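List Home | Threads | Search | Log in
Filed under: Devotional Poetry & Song

Tuesday, October 25, 2022
From: Hedvika Malý

Xiomara Kasprzak wrote:
> Does anyone sing the Mirabai songs in English? Our Udow group is curious.

Yes, and we love it! We started in February with five songs,

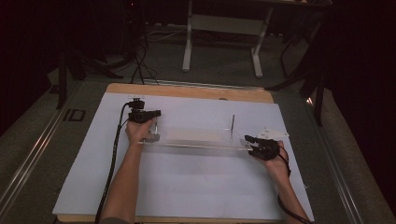
and the one to Krishna as the mountain lifter is still my favorite (the refrain just carries you along). Try it slowly first, with a drone under it.

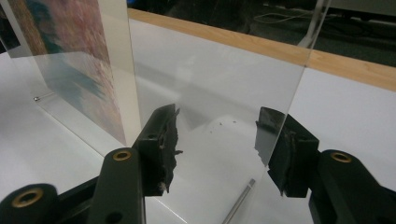
Clear sheet held upright between two black pads

I'll mail you my copy of the words!

Hedvika

Recent threads:
Harmonium tuning
Codden song night
Surdas in translation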